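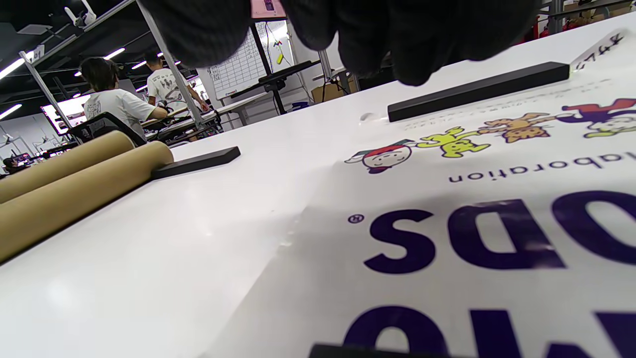 Wisalcombe School of Design and Print
Module 3: Large-format graphics
Handout 4: Legibility and viewing distance
Tutor: Gemma Tapley

Read before the practical. The worked problems at the end are to be handed in on paper.

1. Terms

Cap height (H) is the height of a flat-topped capital such as H or E, measured from the baseline. Round capitals such as O and S are drawn slightly taller to look the same size, so do not measure from them.

x-height (x) is the height of the lower-case x. In most text faces it falls between 0.45 and 0.55 of the point size. Point size itself is of little use on site, as two faces at the same point size may differ a good deal in cap height. Give cap height in millimetres on all drawings.

Stroke width (s) is the thickness of the main upright stroke. The ratio s/H is used below to compare weights.

Viewing distance (D) is taken from the reader's eye to the face of the lettering. Where the lettering is mounted high, use the sloping distance and not the distance along the floor.

2. The visual angle

The angle covered by a letter at the eye is

a = 2 arctan (H / 2D)

For small angles this reduces to a = H/D in radians. One minute of arc is 0.000291 radians. A reader with standard eyesight can just tell letters apart at five minutes of arc in good light. This is a threshold and must not be used as a design value.

For this module the design value is 17 minutes, giving

H = D / 202

We round this to H = D / 200. A panel to be read from 9 m therefore needs a cap height of 45 mm. Where only lower-case is used, apply the same rule to the x-height and work back to the cap height from the font data.

3. Corrections

3.1 Oblique viewing. If the reader stands at an angle b to the normal, the apparent width of each letter falls by cos b. Height is not affected. At 60 degrees the letters appear half as wide, and narrow faces fail well before that. Hugo Cantero's notes from last year correct the height instead; they are wrong on this point and should be amended if you have a copy.

3.2 Weight. Keep s/H between 0.12 and 0.20 for dark lettering on a light ground. Light lettering on a dark ground spreads to the eye, most of all when lit from behind, and the ratio can be brought down to 0.10. Thin rounded faces often fall under 0.08. They may be used for secondary lines if H is raised by a quarter.

3.3 Contrast. Take luminance readings of the lettering (L1) and ground (L2) under the lighting expected in use. Contrast is (L2 - L1) / L2 for dark on light. Aim for 0.7 or better. Difference in hue does not make up for a lack of luminance contrast.

3.4 Spacing. Add tracking as D increases. Begin with 2 per cent of cap height and check by eye from the full distance.

4. Reading time

Allow one second to find the panel and a third of a second for each word after that. A person walking at 1.4 m/s past a panel legible over 7 m has five seconds, enough for 12 words. Place the main message in the first four.

5. Problems

(a) The Billen entrance panel is read from 14 m. Find the cap height.
(b) A face has an x-height of 0.7 H. Rework (a) for a lower-case setting.
(c) The dark lettering on the Sepúlveda sheet reads 18 cd/m2 and the ground 75 cd/m2. Does it meet 3.3?
(d) A walker passes the panel in (a), which is legible over 10 m of the path. How many words can be read?

Show all working and state units.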